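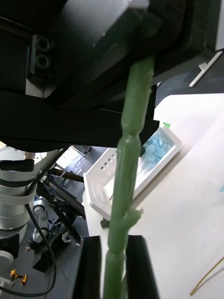
**Ticket 121: Nerkine hydrangea stems, torn at the joint**
**Opened by:** Bronwyn Tamihana, Somholm
**Supplier:** Troltau
**Date:** Sep 2, 2021
**Status:** Open (was closed by supplier, reopened by me)

**Problem as reported**

Green plastic on the jointed stem has torn at one of the narrow bits between segments. A ragged flap sticks out to the side. The product page calls these stems "true to life". I've grown hydrangeas, and mine never did that.

**Supplier reply 1**

Told me it was "natural texture variation" and closed the ticket. I don't accept that. Texture is a vein on a leaf. A flap that catches your sleeve is a tear.

**Supplier reply 2**

Suggested we'd bent the stems too sharply coming out of the carton, and sent a link to the care sheet. The care sheet covers dusting and keeping colours out of direct sun. Bending gets no mention anywhere, so I'm not sure which instruction we're meant to have ignored.

**Tried so far**

- Hair dryer on low, 6 minutes, then pressed the flap flat with a thumb. It lifted again by morning tea.
- Clear glue. Holds, but dries shiny and you can see it from the other side of the counter.
- Green floral tape. Best of the lot. The grey-green roll is the wrong colour for these stems, so I'd need to order another at $19, and I don't see why that should be my cost.
- Trimming the flap with nail scissors. Tidy enough, leaves a pale nick.

**Supplier reply 3**

Told me the tear had to be weighed against "the range as a whole", blooms included. The blooms were never the complaint. 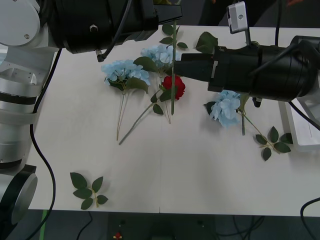
*Blue hydrangeas and leaves on the white table. Long pale green stems on the left-hand one.*

**Notes on the above**

The flower heads are good. Pale blue, nice and full, leaves sit up under the petals where they should. I'd order the heads again tomorrow if they came without Troltau's opinion of my handling.

Someone called Lopes on their support desk now says the Nerkine line was tested to 2,000 bends. I've asked twice whether that was done at the joint or halfway along a segment. The answer both times was that testing is "rigorous".

**What I want**

1. Replacement stems from a different batch, or a credit. Either will do.
2. The test sheet, if there is one.
3. Ticket left open until I say it's fixed.

**Latest**

Lopes has offered a discount on our next order. Declined. Still waiting on the batch number and the test sheet. Will ring Monday.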